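Search this site Enter keywords Go

Dumside Lay Ministry Course
Old Testament module, handout 4: The psalms of lament

October 21, 2021
By Elvia Cuautle

Please read Psalms 13, 44, 88 and 130 before the session, aloud if you can. Any modern translation will do. Verse numbers in these notes follow the usual English Bibles. Hebrew editions often count the title as verse 1, so a commentary working from the Hebrew may be one verse ahead of you, or now and then two.

1. What we mean by a lament

A lament is a prayer made in trouble and addressed to God. It tells God what is wrong, usually asks for something, and often gives God reasons for acting. The trouble may be illness, false accusation, defeat in war, guilt or the nearness of death. Quite often we can't tell which, and commentators disagree.

Laments are the largest single group in the Psalter. By most ways of sorting, more than a third of the 150 psalms belong here, and there are more of them in the first half of the book than in the second. This surprises people who know the psalms mainly from Sunday worship, where praise and trust tend to get chosen and the harder verses are often put in brackets.

We divide them in two:

Individual laments, where the speaker is "I". Examples are Psalms 3, 6, 13, 22, 51, 88 and 130.

Communal laments, where the speaker is "we". Examples are Psalms 44, 74, 79 and 80.

The line between them isn't firm. Psalm 130 begins "Out of the depths I cry" and finishes by speaking to Israel. A psalm written for one person could be taken up by a congregation, and a king could say "I" and mean the nation.

2. Date and authorship

Many laments carry the title "of David". The Hebrew preposition can mean by, for, about or belonging to, so the title doesn't settle who wrote the psalm. If you use the common date of 1010 BC for the start of David's reign, the oldest psalms could in theory come from then, but some of the communal laments describe the temple in ruins and must be a good deal later. Psalm 74 is the clearest case.

Thirteen psalms have titles linking them to an event in David's life. Psalm 51, after Nathan came to him, is the best known. Whatever you decide about the history, the titles show us how early readers used these prayers. They put them next to a story and read the two together.

3. The usual parts

Most individual laments have some or all of the following. The order varies and parts can be repeated.

Address. God is called on by name, often very briefly.
Complaint. The trouble is described. It may concern the speaker ("I am weary with my moaning"), enemies, or God ("you have forgotten me").
Request. Verbs such as hear, turn, look, save, rise up.
Reasons. Why God should act. God's name, past kindness, the speaker's innocence, or the plain fact that the dead can't praise.
Expression of trust. Often introduced by "but I" or "but you".
Vow or praise. A promise to give thanks, or thanks given already.

Psalm 13 has nearly all of these in six verses and is the one to learn first. "How long" comes four times in verses 1 and 2. Mark who each of the questions is about. The request follows in verses 3 and 4, with its reasons attached, and the turn comes at verse 5.

4. The turn

Something happens between verses 4 and 5 of Psalm 13, and similar changes come in Psalms 6, 22 and 28. The speaker moves from distress to confidence with no explanation in the text. Three suggestions are commonly made.

First, that a priest or temple prophet spoke a word of assurance at this point which wasn't written down. Hannah's conversation with Eli in 1 Samuel 1 is usually quoted in support. She prays in bitterness, Eli says "Go in peace", and she goes away and eats.

Second, that the psalm was composed after the trouble had passed, and looks back over the whole of it.

Third, that the change belongs to the praying itself. Having said the worst, the speaker is able to remember what he or she believes.

You don't have to pick one for every psalm. I lean towards the third for Psalm 13 and the first for Psalm 6, where verse 8 does sound like a reply to something heard. Teodoro Zamudio, who takes the other group, would put the first much higher than I do, and his notes on 1 Samuel are in the course reader from page 249.

5. Psalm 88

Psalm 88 has no turn. It opens by calling on "the God who saves me", and that is as near as it comes to the language of trust. The speaker has prayed by night (v. 1), every day (v. 9) and in the morning (v. 13). In Hebrew the last word is "darkness", though English versions differ over how to fit it into the sentence.

Points to notice:

The speaker holds God responsible. "You have put me in the lowest pit", v. 6.
There are no enemies to speak of. Friends have gone, and God has taken them away (vv. 8 and 18).
No sin is confessed.
The questions in verses 10 to 12 expect the answer no. There is little in the Psalter about life after death, and we should be careful about reading later belief back into it.

Someone usually asks whether the psalm is unfinished. There is no manuscript evidence for that. The people who gathered the book had plenty of hopeful endings available and let this one stand.

6. Psalm 44 and the "we" psalms

Verses 1 to 8 recall what God did for earlier generations. Verse 9 begins "But now", and what follows is a catalogue of defeat. The claim in verse 17 is a bold one: all this happened though we had not forgotten you. Compare the book of Lamentations, where the people's sin is admitted early on and more than once.

Paul quotes verse 22 in Romans 8.36, in the middle of his passage on the love of God. Look up both chapters side by side and ask what he has kept from the psalm and what he has changed.

7. Penitential psalms

By long custom seven psalms are set apart for penitence: 6, 32, 38, 51, 102, 130 and 143. They aren't all laments (32 is mainly thanksgiving), and Psalm 102 has very little about sin in it. Treat the list as part of the Church's history of prayer. It isn't a category the Psalter itself uses.

In Psalm 130 look at verse 4. We might expect "there is forgiveness, so you are loved" or "so we are safe". The psalm says that God is feared, or held in reverence. Discuss.

8. Using laments with other people

Read the psalm through yourself beforehand, including the verses you might prefer to leave out. With someone who is ill or bereaved, a short one is usually best, and Psalm 13 or the first half of 130 will be enough. Don't hurry on to the hopeful ending. If the person stops you at verse 2, stay at verse 2.

In public worship a lament needs a sentence of introduction and a silence after it – longer than feels comfortable. Sung versions often smooth out the complaint, so compare the words with the psalm before you choose one.

9. Written work

Choose one individual lament not discussed above. Set out its parts using the headings in section 3, noting any that are missing, and say where you think the turn comes, if there is one. Then write a prayer of your own on the same pattern, of no more than 16 lines. The analysis should be no longer than 965 words. The prayer won't be marked, and you may keep it back if you wish.

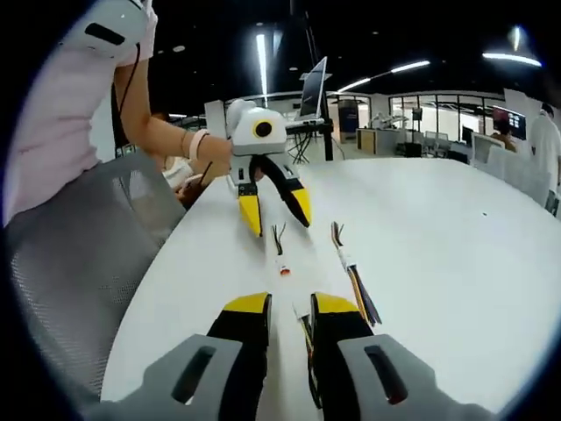 10. Next handout

Handout 5 covers the psalms of thanksgiving, chiefly 30, 116 and 118. Psalm 30 should be read against Psalm 6, so bring these notes with you. The wisdom psalms follow in January.

Contact: Course Office, Dumside Lay Ministry Course | © Dumside Lay Ministry Course 2021 | Back to top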